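How Do You Teach a Robot to Do a Puzzle?

Think of the first puzzle you ever did. It may have been a board with holes in it, and pieces that fit into the holes. You probably don't remember learning how. Small children work it out by grabbing pieces, banging them against the board, and trying again.

A robot can learn this too, but it needs a different kind of help. A team at the Tawfik Lab in Zarndale spent most of a year finding out what kind of help works best.

The old way: tell it everything

For a long time, people gave robots exact orders. Move your arm this far. Close your fingers. Lift. Turn. Let go.

This works very well in a factory, where the same part arrives in the same spot all day long. It works badly with a puzzle. If somebody nudges the board, the robot still goes to the old spot and drops the piece on the table. The orders said nothing about a board that moves.

Mahmoud Shehata, one of the engineers on the team, tried it this way first. He wrote orders for picking up a triangle and placing it. Then he slid the board over by the width of a finger, and the robot missed every time.

The new way: show it

The team switched to a method called learning from demonstration. A demonstration is when you show someone how a thing is done. If your aunt taught you to tie your shoes by tying hers slowly while you watched, she was giving you a demonstration.

For the robot, a person guides the arm by holding a set of controls. When the person's hand moves left, the robot's hand moves left. When the person squeezes, the robot's gripper closes. (A gripper is the part that does the job of fingers.) The person does the puzzle using the robot's body, and the computer saves all of it: how the arm moved, how far the gripper opened, and what the small camera near the gripper could see.

One try, from reaching for a piece to letting go of it, is called an episode. The team recorded 1155 of them.
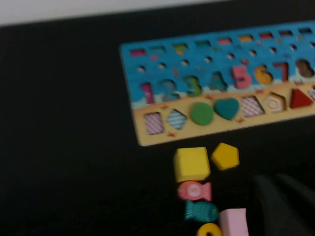 Loubna Radwan was in charge of the recording. She had a few rules for the people at the controls. They had to move the board between episodes, so that it was straight in some and tilted in others. They had to mix up the loose pieces. And if they made a mistake, they were supposed to fix it and keep going.

That last rule surprised some of the helpers. Mercy Kaijage, a student who recorded many of the episodes, wanted to throw away her clumsy ones. Loubna asked her to keep them. A robot that has only been shown perfect tries has never been shown what to do when a piece gets stuck on the edge of its hole. Mercy's wobbly tries had that in them.

What does the computer do with it?

The computer program starts out knowing nothing about puzzles. It looks at one picture from an episode and guesses which way the arm should move next. Then it checks its guess against what the person did. At first the guesses are terrible. Each time, the program changes itself a tiny bit to make the next guess closer. It does this over and over, for many hours, with pictures from all the episodes.

This part is called training. The robot arm doesn't move at all while it goes on. The work happens inside the computer, and at the Tawfik Lab it ran overnight.

The test

The team wanted to know if the clumsy episodes really helped, so they trained the program twice. The first time, they used only the 614 episodes with no mistakes in them. The second time, they used all 1155.

Then they let the robot try the puzzle with no person at the controls. Both programs got the same number of tries, with the board and pieces set up in the same ways.

With the smooth episodes only, the robot did fine as long as the first try went well. If a piece landed crooked, the arm often stopped or went back to reach for a piece it had already used.

With all the episodes, the robot got the piece into its hole in 69 percent of its tries. That was well ahead of the first program. When a piece landed crooked, it would often nudge the piece or pick it up and have another go, a lot like Mercy did.

Was this a fair test?

It is a good question to ask about any experiment. The second program had the mistakes, but it also had more episodes in total. Maybe it did better just from having more to learn from. Abdelilah Sqalli, who checks the team's results, pointed this out in August. The team is now recording more smooth episodes so that they can compare two groups of the same size.

Words to know

Demonstration: showing how something is done.
Episode: one recorded try at a task.
Gripper: the part of a robot that holds things.
Training: the time when a computer program practices guessing and gets better at it.

Try it yourself

You need a friend, a blindfold, and a shape puzzle. Put on the blindfold and have your friend guide your wrist to pick up a piece and place it. Do this five times with the same piece. Now ask your friend to turn the board a little, and try it alone. Write down what happened, then swap places.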